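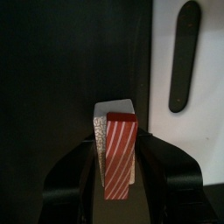 Ticket 241: Gripper picks two blocks in place of one
Opened by: Daniyal Kakakhel
Assigned to: Rafia Bugti
Machine: Skanolen arm, workshop bench
Status: Open, workaround in use

Daniyal Kakakhel
The sorting job stops after the arm takes two blocks together. The red striped one is in front and the pale one with the speckled side is behind it. The fingers close on both, the arm lifts, and the program believes it has one block. When it goes to the tray, the pair does not fit in the slot and I must press stop.
I ran the job 16 times yesterday evening and got this fault in five of them. The settings are the ones Khurram saved in December, I did not change them. The log gives no error. It only writes "grip ok" and continues.

Rafia Bugti
Thank you for the clear report. Can you please tell me two things: which value do you have for minimum grip width, and do you start with the blocks touching each other or with a gap?

Daniyal Kakakhel
Minimum grip width is set, but I see now that the maximum is empty. The blocks are touching. I put them in a row against the stop, as it is written in our instructions.

Rafia Bugti
Then I think the empty maximum is the first problem. The program checks only that the fingers did not close completely. One block or two blocks, for the program it is the same. Please do the following:
1. Close the gripper by hand command on one block and write down the width it reports.
2. Do the same with two blocks.
3. Put the maximum in the middle between these two values.
4. Save under a new name, so we keep the old file.

Khurram Siddiqui
The maximum was my mistake. I cleared it when we tried the bigger foam pieces and I forgot to put it back. Sorry for this.

Daniyal Kakakhel
Done, saved as "blocks_max". Seven runs. The arm took two blocks in one run, and this time it stopped with "width over limit" and opened again. So the check is good, but the double pick itself is still there.

Rafia Bugti
Yes, the limit only catches it. For the cause I suspect the approach – the fingers go down too far past the first block and reach the next one. Leave a finger-wide gap between the blocks for now. I will look at the approach point when I am at the workshop, and I want to check if the wrist has some play.

Daniyal Kakakhel
With the gap I have no double pick until now. I changed the instructions on the wall. Please keep the ticket open until the approach point is checked.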